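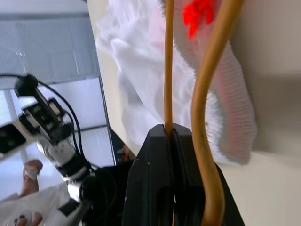
*One cord in the gripper, one in front of it.*

**To:** tulberg-discuss
**From:** Amancay Domínguez
**Subject:** Re: [tulberg-discuss] Proposal: shorten the lockup on staked forecasts

Maximiliano Iturra wrote:

> Hi all,
>
> I'd like to propose that we cut the lockup on staked forecasts from 60 days to something people can live with. I'm thinking three weeks.
>
> Right now, if I stake on a wheat price forecast in Tulberg, my tokens are frozen for two months. The forecast itself resolves in a week. For the rest of that time my stake sits there doing nothing while I watch the Mindotby order book and feel poor. I've spoken to several forecasters who left over this and would come back.
>
> A shorter lockup means more turns of the same stake, which means more forecasts, which means a better combined forecast to sell to subscribers. I don't see a downside. The contract change is one constant. I have a branch ready.
>
> If there are no objections I'd like to put it to a vote at the end of the month.
>
> Maximiliano

Maximiliano,

Thanks for writing this up, and for doing it on the list, where the rest of us can object in our own time zones. I have objections. I also have some sympathy, having once had most of my tokens frozen during the only good week they ever had.

Taking it in pieces.

> The forecast itself resolves in a week. For the rest of that time my stake sits there doing nothing

It's doing something, it's just boring. The price we score against is the Fröhlich settlement feed, and Fröhlich revises. The first number comes out when the forecast closes, then there's a correction, and then often a correction to the correction with a footnote that reads like an apology. The 60 days were picked to sit outside the revision window. I was in the thread where we picked it. It was a long thread and I don't recommend it, but the reasoning is all there if you search the archive for "restated."

If we release stakes at three weeks, we'll be paying out on numbers that haven't finished changing their minds. Then either we claw tokens back from people who have already sold them (good luck) or we shrug and pay people for matching a number that was wrong. I can think of at least one person on this list who would build a very good model of the wrong number. I mean this as a compliment and he knows who he is.

> I've spoken to several forecasters who left over this and would come back.

Could they post? I believe you, but "several people agree with me privately" has been used on this list to support everything from the logo to the fee on withdrawals, and I've started to picture them all sharing a house.

For what it's worth, I went through the exit notes people leave when they close a Tulberg account. The field is optional and most leave it blank. Of those who wrote anything, the lockup does come up, so you're right that it's a real complaint. What comes up more is that nobody could work out from the dashboard *when* their stake would be released. We show a block height. A block height is a fine answer if you are a block.

> A shorter lockup means more turns of the same stake, which means more forecasts

More forecasts, yes. Whether they'd be better is where you lose me. I replayed last year's rounds in Rosier with your three weeks in place of the current setting, using 3544 resolved forecasts. Caveats before anyone quotes this back at me: Rosier assumes people behave the same under the new rule, and they won't, and it also assumes everyone restakes as soon as they can, which describes you and possibly me.

With that said, the combined forecast came out very slightly worse. The reason seems to be weighting. We weight by stake, so the people who turn their tokens fastest get more say, and the fastest turners in the data were mostly resubmitting last round's model with the date changed. The slow, grumpy accounts that stake once a quarter and never post here were pulling more than their share of the accuracy. I find this as annoying as you do.

The script and the output are in the usual folder under `lockup-replay`. Please break it. I'd rather be wrong now than after the vote. One known problem is that the barley rounds are missing before December, when we changed the commodity codes and left the old ones pointing at soybeans.

> The contract change is one constant. I have a branch ready.

I looked at the branch. It's tidy. But the constant is also read by the dispute module, which uses it to decide how long a challenge can stay open. Set it to three weeks and any challenge filed in the last stretch before release expires the moment the stake does. You'd have a right to complain to an empty window. So it's one constant in two places, and the second place needs its own number and its own tests.

What I'd support instead, in the order I'd do it:

1. Fix the dashboard so it shows a date. I can take this.
2. Split the constant so lockup and dispute period can be set separately, leaving both at 60 for now. Your branch is most of the way there.
3. Try a partial release: some fraction of the stake comes back at first settlement, the rest after revisions close. I don't have a view on the fraction. I'd like to run it through Rosier before anybody gets attached to one.

The third one gets you some of your tokens back sooner without the clawback mess. It does make the accounting uglier, and Mindotby would have to show a split balance, something they've been asked for before and responded to with a thumbs-up and then silence. If you have a contact there who answers email, please use it.

On timing, end of the month feels quick to me for anything that touches payouts. Could the vote cover item 2 only, with partial release getting its own proposal once there's a replay to argue about? If you insist on voting on the full thing I'll vote no, cheerfully, and we can still be friends in the wheat round, where you're currently beating me.

Amancay

P.S. Whoever set their client to auto-reply to the list with their portfolio balance, it's still doing it.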